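Vurcombe annonce que son bras « apprend en regardant faire ». J'ai lu la fiche jusqu'au bout. Il ne regarde rien du tout : quelqu'un le pilote à distance, 1 267 fois, et on entraîne un modèle sur les trajectoires. Petit fil.

1/ Apprendre par démonstration, je n'ai rien contre. On prend le bras à la main ou on le commande avec un second bras, on enregistre, on recommence. Ça marche assez bien sur une tâche et une table. C'est la suite de la phrase qui me gêne, celle où on vous parle de « compétences domestiques générales ».

2/ La tâche, dans leur cas : ouvrir une boîte à pain. Réussite affichée, 90 %. Sur combien d'essais ? Pas écrit. Avec combien de boîtes différentes ? Pas écrit non plus.

3/ J'ai posé la question à Sibel Bayram, qui a fait une partie des démos chez eux. Il y avait 2 opérateurs. Donc le modèle imite deux personnes, avec leurs tics. Elle attaque le couvercle par l'avant, Ruairi Menzies par le côté. Le modèle, paraît-il, hésite entre les deux et s'arrête au milieu.

4/ Et le temps humain ? 185 heures de téléopération, reprises comprises. Les démos ratées ont été jetées. Dommage, j'aurais bien aimé voir le bras se rattraper après une mauvaise prise, c'est ça qui manque toujours.

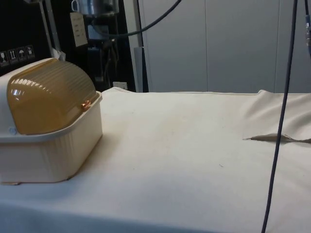 5/ Demandez donc ce qui se passe quand la boîte est tournée d'un quart de tour. Ou quand la nappe fait un pli. Flora MacLeish me répond « il suffit d'ajouter des démos ». Oui, enfin, à ce tarif-là j'ouvre la boîte moi-même.

6/ On me dit que Jondmont fait mieux avec moins de données. Peut-être. Leur vidéo est en accéléré et coupée deux fois, je ne sais pas quoi en conclure.

7/ Si quelqu'un de chez Vurcombe passe par ici : le nombre d'essais, les positions de départ et les échecs, s'il vous plaît. Je corrigerai le fil si les chiffres tiennent.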